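Carnet d'atelier, novembre 2022
Projet Gronavel, banc « linge »

Reprise du câblage côté gauche. Jianguo a refait la gaine du coude, et cette fois le câble suit le mouvement sans tirer sur le connecteur. Trois essais à vide, bras tendu puis replié, aucun accroc ! Je garde l'ancien faisceau dans le tiroir du bas, on ne sait jamais.

Côté logiciel, j'ai enfin fusionné la branche Luo. Le décalage entre les deux bras est réglé à 100 ms, et on sent la différence tout de suite : le second ne part plus se promener pendant que le premier cherche sa prise. Sunita avait raison depuis le mois de juin, c'était bien l'horloge. (Je lui dois un café, elle le sait déjà.)

Le journal de bord compte maintenant 2 862 lignes. Il faudra le découper un jour, mais pas ce soir.

Passage au textile. Le maillot jaune est parfait pour nous — fin, un peu brillant, il fait des plis partout et il pardonne peu. Les bandes noires aident énormément au repérage des épaules, beaucoup mieux que le tee-shirt uni de Sutrisno. Le cintre reste dans l'encolure pendant toute la manipulation, crochet vers la tête du lit. J'avais peur que la pince accroche le bois, alors j'ai décalé le point de prise vers l'extérieur de l'épaule. Valeur dans le fichier de config : 1 760, à ne pas toucher sans me prévenir, merci !

Séance sur le lit, maillot sur son cintre :

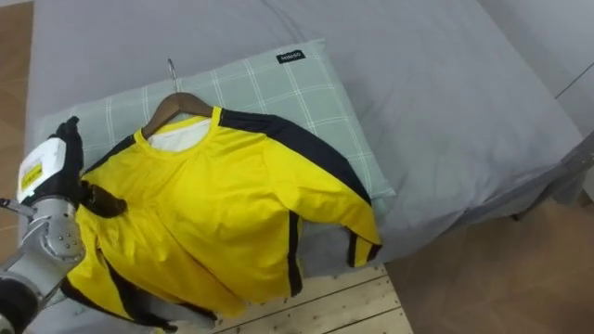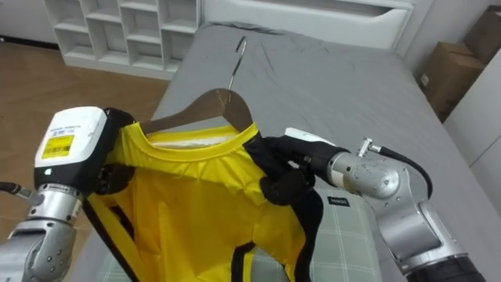
Pour la suite, je voudrais vraiment attaquer la force de serrage. Pour l'instant elle est identique des deux côtés, alors que la pince et la main n'ont pas du tout la même façon de tenir le tissu. Lama propose une courbe progressive, avec un palier au contact. Ça me plaît beaucoup, et ça ne demande que quelques lignes dans Fisis.

À faire :
- recaler le zéro du poignet droit
- demander à Ziad s'il a encore des vis courtes de chez Lidley
- essayer avec une chemise, boutons fermés puis ouverts
- sauvegarder la config AVANT de jouer avec la courbe (je me parle à moi-même)

Jianguo garde la clé de l'armoire jusqu'à la prochaine séance.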